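Otidum cell, bedroom site: setup and upkeep notes

README for the cell that records the Otidum cloth set. Last revised 23 September 2020.

Scope

These notes cover one machine: the two-arm unit at the Plostport site, which works over a made-up double bed in a furnished bedroom. They say how the unit is placed, zeroed, checked during a shift and repaired. The data format is covered in FORMAT.txt and isn't repeated here. The Clorermont cell has a different base and different wrist brackets. Don't carry numbers over from one to the other.

Contents of this directory

README.txt — this file
FORMAT.txt — stream layout, units, time stamps
zaki.conf — current settings for the Zaki control program
zero_left.dat, zero_right.dat — joint zeros, one file per arm
faults.log — faults by shift, newest at the bottom
spares.txt — parts on the shelf and reorder levels

Hardware

Two arms, left and right, each ending in a two-finger gripper. One head camera and one camera at each wrist. The arms share a base but have separate power lines and separate stop circuits. A stop on one side is passed to the other in software, so the red button on the base is the one to use if anything touches a person.

Left and right always mean the machine's left and right, looking out along the arms. Early entries in faults.log, before June, used the operator's left and right and were not corrected.

Placing the base

The base goes at the foot of the bed, square to the mattress. Lock all the casters, then push on the base at shoulder height. If it rocks, unlock, move it a little and try again. The room is carpeted and the casters settle over the first few minutes, so repeat the push test before zeroing.

Dress the bed before the arms are powered. Sheets should lie over the mattress as they would in use. Don't iron or pin them. The set is meant to include creases, and a flat sheet makes the depth reading look better than it will be later.

Clear the nightstand side of anything that could be dragged by a sleeve or cable. The lamp and the telephone stay in place: they are outside the reach limits in zaki.conf. If the base is moved nearer the head of the bed, those limits have to be entered again.

Zeroing the arms

1. Power the base, then the left arm, then the right arm.
2. Move both arms by hand to the parked pose, grippers pointing out over the bed.
3. In Zaki, run "zero check". Don't run "zero set" yet.
4. If every joint is within 2 counts of its stored value, accept and go on.
5. If any joint is outside that, park again and repeat. Run "zero set" only after the same joint has failed twice with the same sign.
6. Copy the new zero file into this directory and write the change in faults.log.

Most failures at step 4 come from a poor parking pose. The elbow on the right arm is the usual one, as it can rest slightly short of its stop and still feel seated.

Gripper and wrist camera

Each gripper has a black housing with a metal linkage on either side and an angled finger blade above each linkage. The pivot screws are on top of the linkages and can be reached with the gripper mounted. Check them at the start of a shift with the arm parked and the fingers open. Use the short driver from the kit; the long one can knock the wrist camera.

The wrist camera should show both fingers with clear space between them. The housing should sit in the bottom center of the picture. If it is off to one side, the camera mount has turned and the hand-eye file is no longer valid.

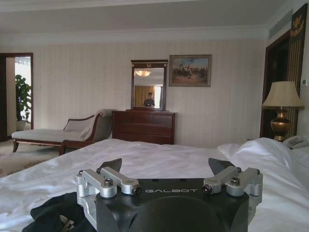 Does the hand-eye file really have to be redone every time the mount is touched? Clorermont asked this in review and noted that their own cell lets small turns go by. On this unit, yes. The wrist view is used to find cloth corners, and a small turn in the mount puts the grasp point off the edge of the cloth. Redo the file, store the old one beside it, and mark the first recording made with the new one.

Finger alignment

Close the fingers slowly on a single thickness of the work cloth and pull by hand. The cloth should hold evenly along the contact line. If one end slips, open the fingers, loosen the pivot screw on the side that is out, seat the blade and tighten again. Loosen one side at a time. With both sides loose there is no reference left and the gripper has to come off for the bench jig.

Replace finger pads after 20 hours of recording, or sooner if the surface has gone shiny. Change both pads on a gripper together. Mixed pads hold well enough in the pull test but let the cloth creep during a long hold.

Don't oil the linkages. Oil reaches the pads and then the sheets, and the whole bed has to be stripped. Wipe the bars with a lint-free cloth and leave them dry.

Grip force

Force is set for each gripper in zaki.conf under "hold". The current value is 7 on the program's own scale for both sides. Keep the two values the same unless a fault entry gives a reason. When they differ, the cloth walks toward the stronger side as tension comes on, and the error is easily taken for an arm fault.

The scale isn't in newtons and should not be reported as such. We have not measured the real force on this unit.

Tension check

Run this after zeroing and after any work on a gripper. It needs the black work cloth, since it stands out well against the white bedding and its edges are easy to follow in the head view.

Start with the cloth on the bed. Bring each gripper to an upper corner, close, and lift until the lower edge clears the sheet. Move the grippers apart slowly until the top edge is straight, then stop. The lower edge is free and may droop. Judge the check by the top edge and by the corners.

Hold the pose for 20 seconds. Neither corner should slide in the fingers. Watch the wrist joints as well: a slow drop on one side with no slip in the cloth points to the arm brake or the joint zero, and the gripper should be left alone.

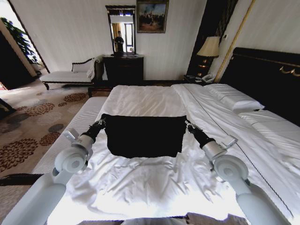

Lower the cloth until it rests on the sheet before opening either gripper. Opening one side under tension snaps the cloth toward the other arm and can trip its contact stop. Both sides should then be opened from the same command. If Zaki reports that one gripper opened late, write down the delay and run the check again before recording.

A failed tension check ends the setup. Don't start recording and plan to fix it later. Files made after a failed check have been kept in the set only once, and they had to be taken out by hand.

During a shift

Look at the wrist lenses between runs. Lint from the sheets collects on them, mostly on the lower half of the glass. Use the blower first and the lens cloth second.

Keep spare cloths away from the base. A loose cloth near a parked gripper can be picked up by the corner finder on the next run, which will then try to grasp the wrong piece.

If the light in the room changes, pause and set the head camera exposure again. White bedding near the base is the first thing to wash out. Set the exposure from that area and accept that the dark furniture at the back will lose detail.

Known faults

Left gripper opens late. Seen after long holds. Cycling the gripper with no cloth clears it for the rest of the shift. Cause not found.

Right elbow fails zero check on first park. See above. Park again before changing anything.

Head camera drops frames when both wrist streams start together. Worked around in zaki.conf by starting the wrist streams one after the other. Leave the delay in place.

Contact stop trips near the mattress. The cause is normally bedding bunched under the wrist. Smooth the sheet by hand with the arms stopped. Don't raise the trip level — it is shared with the stop that protects the operator.

Shutdown

Park both arms, open both grippers, and wait for the base to report idle. Power off in reverse order: right arm, left arm, base. Support each arm by hand while its power goes off, as the brakes let the wrist sink slightly before they hold. Close faults.log with a line even if there was nothing to report.

Changes to this file

Force values brought into line for both grippers. Pad life shortened. Tension check moved ahead of recording. Note on shared trip level added under known faults. Bench jig procedure still to be written up.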